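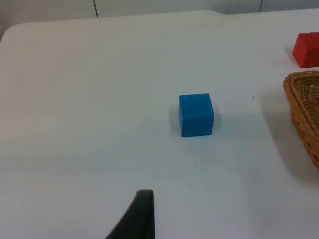 Blue cube on a white tabletop

Terkstead Festival Help Desk
Ticket subject: Transferred camping passes show as day passes in the app
Status: Resolved, follow-up open
Opened: 12 Dec 2024
Assigned to: Sota Sugiyama, ticket systems
Affects: Clokosent app, Tosberg gate scanners
Not affected: Tavares bar and food credit

Reported problem

Customer bought a weekend camping pass in the first sale and transferred it to her brother through the Clokosent app. The brother accepted the transfer and the pass appeared in his account. On his phone the pass says Day Entry. The campground map, the tent field letter and the car arrival window are all missing. On the customer's old receipt the pass is still listed as Weekend Camping.

She wants to know if he will be turned away at the campground gate in February, and if she should cancel and buy again. She also asks whether the shuttle add-on moved with the pass.

First reply sent to customer

Please don't cancel. If you cancel a transferred pass it goes back into the public pool and we can't hold it for you. Ask your brother to do the following and tell us what he sees.

Open the Clokosent app and go to My Passes.
Pull down on the list until it refreshes.
Tap the pass, then tap Details at the bottom.
Read us the pass type and the word next to Origin.
Don't log out yet.

Customer reply

He did all of that. Pass type is Day Entry. Origin says Transfer. Under that there is a line that says Extras, with nothing after it. He has the newest version of the app, he checked the store. He has also tried it on his work phone and got the same result. The shuttle is not there either.

We have two other friends in the group who got their passes by transfer and theirs look fine. They accepted theirs the same night I sent them. My brother waited until he got home from a trip.

Internal note

Looked up the order. In the order database the pass is Weekend Camping, shuttle included, paid in full. Holder name is correct. So the sale record is right and the app is showing something else.

Checked the friends' passes as well. Both are correct in the database and in the app. Same buyer, same pass type, same shuttle add-on. The only difference I can find is how long the transfer sat before it was accepted.

Searched the queue for anything similar. There are other tickets with the words "day pass" or "no campground" in them that were closed with the advice to reinstall. None of those customers wrote back, so we don't know if the reinstall helped. I have reopened them and linked them here.

Steps tried on the test account

Made a test buyer and a test receiver. Bought a Weekend Camping pass with shuttle on the buyer account and sent it across.

Accepted right away. Pass arrives as Weekend Camping with the shuttle. Correct.

Left it and accepted the next day. Pass arrives as Weekend Camping with the shuttle. Correct.

Left it until the invite had expired, resent the invite from the buyer account and accepted the second one. Pass arrives as Day Entry, Extras blank. Same as the customer's.

Transfer invites expire after seven days. Asked the customer if she had to send hers twice. She did. She thought the first one had gone to his junk mail.

Refreshing the list on the receiver account does nothing. Logging out and in does nothing. Reinstalling the app does nothing. Please stop giving that as advice for this problem. Sending the pass back to the buyer returns it as Day Entry on the buyer's side too, which makes it worse, so don't suggest that either.
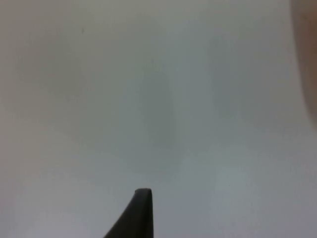
Gate scanner check

Needed to know what the gate would do with one of these passes, whatever the app says. Loaded the test pass on a Tosberg handheld set to Campground Gate.

Scan result: red screen, Wrong Pass Type.

Set the same handheld to Main Arena Gate and scanned again. Green screen, Welcome. So the holder would get into the arena to see the bands but would be stopped at the campground with a tent on his back. The scanner reads the pass type out of the code in the app. It does not ask the order database unless the steward presses Look Up, and Look Up needs a signal. Last season the signal at the campground gate dropped every time the car line got long, so we can't rely on it.

Printed passes are no better. The print page pulls from the same place as the app and the printed sheet says Day Entry.

Food and bar credit is held by Tavares on a separate number and was correct on every test pass. Customers asking about missing credit have a different problem and should go to the Tavares queue.

Cause

Confirmed with Clokosent support. When an invite expires, their system lets go of the pass and its extras. When the buyer resends, it builds a fresh copy of the pass from the basic template for the event. For our event the basic template is Day Entry. The extras are stored separately and nothing attaches them again. The holder's name is filled in from the new invite, so everything looks normal on their side and no error is logged.

We had the default template set to Day Entry because the day passes were put on sale first and it was the only template there at the time. It was never changed after camping was added. That part is ours.

Clokosent say they will have the resend step copy the original pass instead of the template. No date given.

Fix for a single customer

For help desk staff. You need the editor role on the event. If you don't have it, pass the ticket to Sota.

Open the order in the sale database and note the real pass type and all the extras. Write them down or keep the tab open, you will need them later.
Open the same pass in the Clokosent back office under Passes, then Held.
Press Detach. The pass will vanish from the holder's phone. Warn them before you do this.
Press Reissue From Order. Do not press Reissue. The two buttons are next to each other and the plain one uses the template again.
Check that the pass type matches the order.
Add the extras by hand: shuttle, car pass, locker, power pitch, whichever they paid for.
Press Notify Holder.

The new pass takes around 20 minutes to reach the phone. The holder gets an email that says "Your pass has changed," which has alarmed a few people. Tell them it is coming and that the old code is dead. If they saved a screenshot of the old code they should delete it.

Done for this customer's brother. Asked him to open Details and read it back to us.

Customer reply

He has it now. It says Weekend Camping and there is a tent field letter and the shuttle. The arrival window is there but it's later in the day than mine was. We are driving up together and want to pitch together. Can that be changed?

Reply sent to customer

Yes. The arrival window is handed out again when a pass is reissued, and his went to the next open one. I have moved him to yours. He is in the same field as you. Pitches inside the field are first come, first served, so arrive in the same car if you can, or have the first one there keep a space. Stewards allow this within reason.

The shuttle time did not change.

Fix for everyone else

Pulled a list of all the transferred passes and compared pass type in the order database with pass type in Clokosent. The full list of transfers is 3,650. The mismatches are on the shared sheet, in the order they were bought.

Changed the default template for the event to No Access so that a bad resend shows up on the phone as an obvious fault and people contact us before they travel. Day Entry looked close enough to right that many holders would not have noticed.

Bulk reissue run overnight from the shared sheet. Spot-checked passes from the top, middle and bottom of the list on the handheld at Campground Gate. All green. Arrival windows were locked before the run so that groups stay together.

Email sent to every holder on the sheet with the text below.

"Your Terkstead pass was showing the wrong type after a transfer. We have corrected it. Please open the Clokosent app, tap your pass and check that the pass type and extras match what was bought for you. You don't need to pay anything or send the pass back. If something is still missing, reply to this email with the name of the person who bought it."

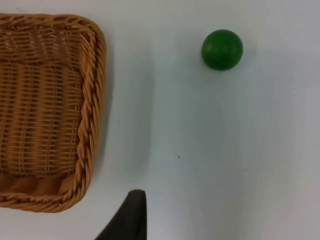

Woven basket with a twisted rim, from above

Still open

Lockers. A locker number can't be added in bulk, and holders who paid for one are being done by hand. They have the right pass type and can get in. The locker line will stay blank until we reach them.

Passes that went through more than one transfer. The order database only keeps the first buyer's name. If the current holder writes in and can't tell us who bought it, ask who sent it to them and work back from there.

Under-18 passes. These need a guardian link, and the link is dropped by a detach. None were on the sheet, but check before using the single customer fix on one.

Campground gate plan. Asked the gate manager for a printed list of corrected passes at the steward tent in case someone turns up with an old screenshot. Waiting to hear back.

Reply template in the help desk tool still says to reinstall. Request sent to have it removed.

Last note from customer

All fine on both phones, thanks. You can close mine.

Closed for this customer. Parent ticket stays open with Sota until the lockers are finished.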